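How to compare two hand-held grippers with one plain box
Last updated: May

If you want to find out fast whether a pair of hand-held grippers suits you, skip the fancy objects and start with a box. I've been going back and forth between the Melitz and Hemasus trigger grips for weeks now, and the box still tells me more than anything else in the drawer!

Set the box upright in the middle of a small table, with enough space to walk right up to it. Leave a few everyday things on the table too. A bare surface makes tracking look better than it will be in real use.

Take one gripper in each hand and bring the jaws in from both sides. Keep the marker cubes on top turned so your overhead camera can read them – your forearms will want to get in the way, so stick your elbows out a little.
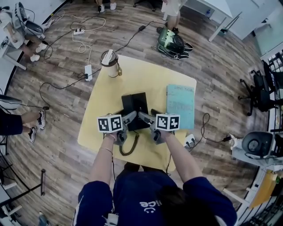 Two-handed grasp on the upright box, marker cubes on top.

Squeeze both triggers slowly, lift the box a hand's width, hold it for 4 seconds and put it back where it was. Then do it again, and again. I do 120 lifts per pair before I let myself have an opinion (the first dozen are always terrible).

Now open the video from the gripper's own camera. You want to see both pads and the gap between them, with the object sitting in that gap at the moment you close.

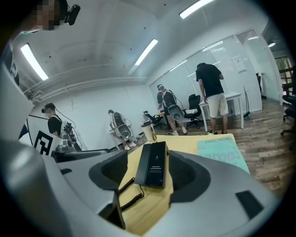

If one pad keeps hiding the contact point, tilt the camera mount down one notch and run a short batch before you change anything else. Kristof Mertens talked me into this on the Pons mount, and it fixed a problem I'd been blaming on the software!

Last, weigh each gripper on a kitchen scale. My Melitz comes in at 148 grams without the cube and the Hemasus at 183, and you really do feel that by the end of a long batch. I still reach for the Hemasus on tall objects, though – its trigger is so smooth.

Save your notes with the video files, and swap hands before you start the next batch.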